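Kerotbridge Library and Schools Network
Progress report to the Queiroz Fund
Reporting period: second half of the grant year
Submitted 23 June 2021 by Lenni Kauppinen, network lead

1. Status

The backbone ring is complete and carrying traffic. All school buildings in the Kerotbridge district are connected to it, as are both town library branches. The Kivdale extension is built but not yet in service, pending a pole transfer on the county road. Home access, the third work package, is open for sign-up and behind plan.

Spending is within the approved budget in every line except pole make-ready, where the overrun is covered by the contingency released to us in the last period. We are not asking for more money. We are asking for one change to the schedule, set out in section 6.

2. Backbone and school connections

The ring runs from the district office through the high school, the middle school, the main library and back along the rail corridor. Each site has two fiber paths leaving the building in different directions. The final splice was made during spring break, and acceptance testing followed over the next several nights so that classes were not affected.

Testing covered optical loss on every strand, failover between the two paths, and sustained throughput at each site. Loss was within the design limit on all strands but one, in the middle school lateral. The contractor re-spliced it at its own cost and the second reading passed. Failover was tested by pulling the working path at the patch panel. Voice calls in progress stayed up at every site except the bus garage, where the switch was running old firmware. It has been updated and the test repeated with no dropped calls.

The old leased circuits were kept running in parallel for a full billing cycle and then canceled. The district business office has the cancellation letters. One circuit, at the former annex, was billed again after its end date and a credit has been requested.

Wireless inside the buildings is not funded by this grant, but it affects what users see. At the middle school the new line is well ahead of the access points, and teachers in the east wing still report slow starts when a whole class logs in together. The district has replacement units on order from its own funds.

3. Kivdale extension

The extension is 2 miles of aerial fiber from the ring to the Kivdale branch library and the elementary school. Cable is up on all spans except the one across the county road, where the power company must first move its own line to the new pole. The pole is set. We were given a transfer date, which passed, and have since been given another. Lastitz, our construction contractor, has agreed to hold a crew at two days' notice and is not charging standby time.

Equipment at both Kivdale sites is installed and powered. The branch library cabinet was moved from the plan location – a closet shared with the water heater – to the staff room. This added a short run of conduit and a change order, which is attached to the financial report.

Until the span is finished, the branch stays on its existing cable modem service.

4. Home access

The home access package offers a fixed wireless connection to households with a student in the district and no wired service at a usable speed. The radios are mounted on the high school roof and the Kivdale water tower. The address study found 908 eligible households. The grant agreement sets a target of 100 active connections by the end of the period, and we have not met it.

Three causes have been identified. The sign-up form asked for a utility bill in the name of the parent, which excluded many renters. It has been replaced with a shorter form that accepts any school mailing. The second cause was radio supply: the outdoor units arrived nine weeks late. The third is line of sight, which fails more often than the desktop model predicted, mostly where mature trees stand between the house and the tower.

Installers now carry out a signal check from the yard before any indoor work is booked. Where the check fails, the household is offered a hotspot on loan from the library.

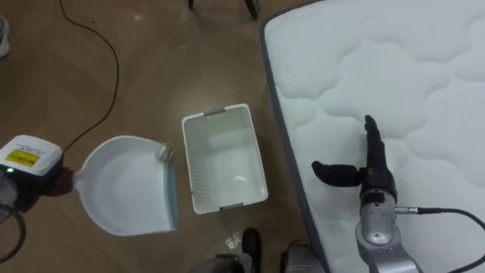
Black robot hand resting on a white quilted mattress beside a wooden floor.

Support calls are handled by the district help desk under a fixed monthly fee. The most common request is a forgotten wireless password, followed by weak signal in rooms far from the indoor unit. The setup card left with each household has been rewritten to deal with both. It now says to place the unit in the open, off the floor and away from large metal objects, and there is a blank line for the password. Spanish and Somali versions are at the printer.

5. Operations and security

Monitoring is in place for every site on the ring. Alerts go to the network lead and to the on-call technician at Lastitz. There were two unplanned outages in the period. The first was a power failure at the main library that outlasted the battery; a larger battery has been fitted. The second was a configuration error made during a routine change, corrected within the hour. Changes to the core routers now need a second person to review them beforehand.

Content filtering remains with the schools and is not applied to library traffic. The written policy on this point has been adopted by both boards.

Traffic records are kept in summary form only. No browsing history is stored on network equipment.

6. Requested change

We request that the end date for the home access package be moved by one quarter, with no change in funding. The remaining radios are in stock and the new form is in use. If the Kivdale span is completed by the latest date given, the water tower radios can move to the fiber line and the present limit on new connections in that area can be lifted.

7. Finance summary

Unspent funds at the close of the period are committed to three items: final payment to Lastitz on acceptance of the Kivdale extension, household installations, and the spare router. A balance of $2000 in the printing and outreach line is not committed, and we propose to apply it to translated setup cards and postage. Invoices and the equipment register are in the attached folder.

8. Next period

– Complete the county road span and test the Kivdale extension
– Cancel the branch library modem service after one month in parallel
– Resume installations in Kivdale
– Hand over as-built drawings to the district and both library branches
– Carry out the first yearly restore test of router configurations

Questions on this report should go to the network lead at the district office.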